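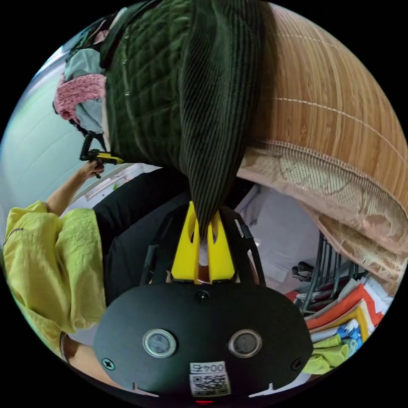
Pudiseo, 2 Apr 2020

Storing corduroy over the summer: fold or hang?
Nimri Household Help — Clothing and Fabric Care

Séverine Tanguy
I would appreciate guidance on putting away corduroy garments until August. Two of mine have quilted sections and are too thick for an ordinary drawer. The closet in my apartment is 13 inches deep, so a standard hanger does not fit with the door closed. In previous years I folded everything into a trunk and found hard creases across the ribs that ironing made worse. One pair of pants now has a shiny line at the knee. Is there an accepted method for long storage, and can the existing creases be removed?

Kimutai Makori
Wash before storage. Turn each garment inside out, close all zippers, and use cool water on a gentle cycle. Check the care label first, as padded items may require dry cleaning. Allow the garment to dry completely, including the padding, before it is put away. Damp batting will develop an odor in a closed trunk.

With regard to folding, pressure does more harm to corduroy than the fold itself. Place heavy garments at the bottom and corduroy at the top, with a rolled towel inside each fold. Padded sections should not be compressed, and vacuum bags are not recommended.

Existing creases will often relax with steam. Hold the steamer a short distance from the wrong side of the fabric and brush lightly in the direction of the ribs — do not press down. The shiny line is flattened or worn pile. Flattened pile can be raised in this way; worn pile cannot.
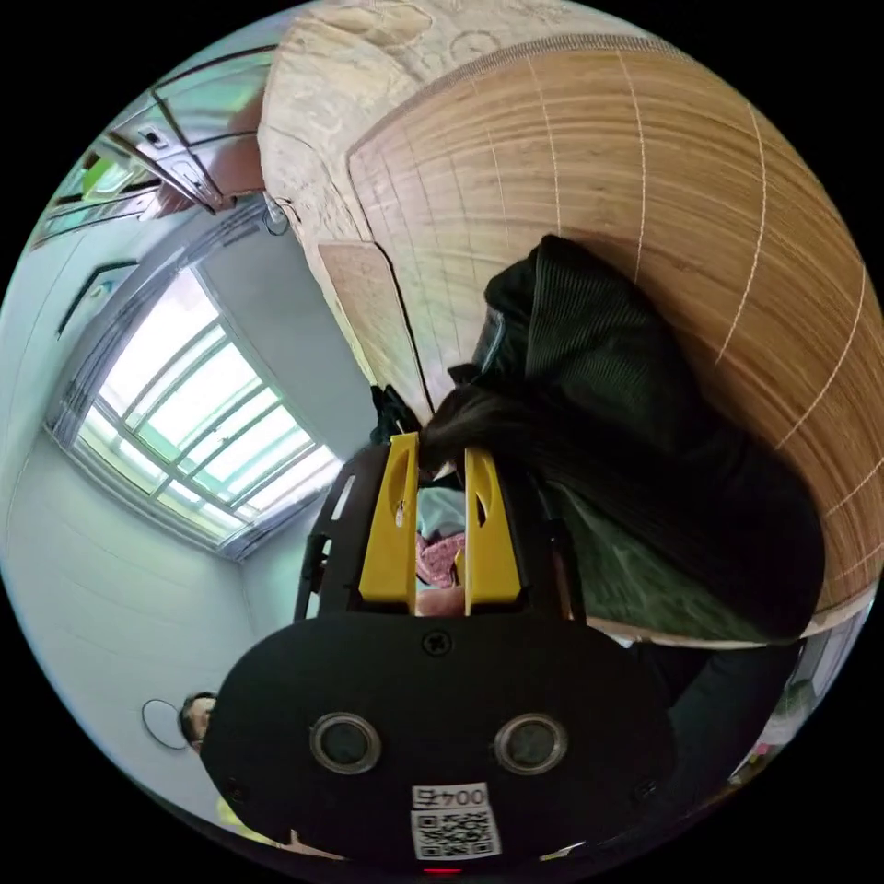
Attachment to reply 2689 — Kimutai Makori

Gillespie Rennie
I use vacuum bags and have had no trouble.

Jirayu Kaewsai
I agree with the first reply on washing. In a shallow closet, a hook on the back wall will hold a hanger parallel to the door. Cover the garment with a cotton sheet and leave the bottom open for air. Members wishing to discuss moth prevention are asked to use the existing thread, which has 119 replies.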